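4. Practice shifts in the simulator

Operators moving from manual dish return to cell supervision complete this section before working beside the Skodus arm. The practice kitchen is rendered by the Ciravora console and contains no live equipment. Allow 30 minutes per exercise.

4.1 Before you start

1. Sign in at the console with your own badge. Shared log-ins are no longer accepted, as exercise results are stored per operator.
2. Open Dish Return, then Practice.
3. Select the sink layout and wait for the status bar to turn green. 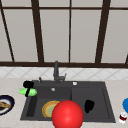 4. Set playback speed to 30 percent for a first session. Full speed is unlocked after 9 completed exercises.
5. Confirm that the log field shows your shift code.

Note: Under the old procedure one person scraped, sorted and racked. With the cell running, the arm does the placing, and the operator decides what it may pick up and when it must wait. Most of the shift is now spent at the console - plan standing and seated time accordingly.

4.2 Reviewing a pick

1. Pause the exercise when the review prompt appears.
2. Switch between the available views. A plate in the basin can be hidden in one view and clear in another.
3. Mark each object as Dish, Food or Unknown. Use Unknown freely. It does not count against your score.
4. Check that the gripper has clearance from the faucet and the sink rim. 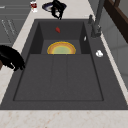

5. Press Accept to release the pick, or Hold to send it back for a new approach.

Caution: Do not accept a pick to clear the queue. The live cell stops by itself after 28 held items, and the shift lead will reassign work until the queue is down.

4.3 Handing over

1. Finish or hold the current pick.
2. Enter open items in the handover log. A session holds some 210 entries before the oldest are archived.
3. Tell the incoming operator about any object type you marked Unknown more than once.

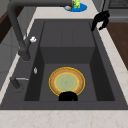 Figure 4-3. Plate in the basin, gripper at the sink rim.

4. Sign out. The console does not do this for you.

Note: Roster changes that follow from cell supervision, including the earlier Monday start, are handled by Mahnaz Ansari and not through the console. Manual racking remains on the schedule for glassware.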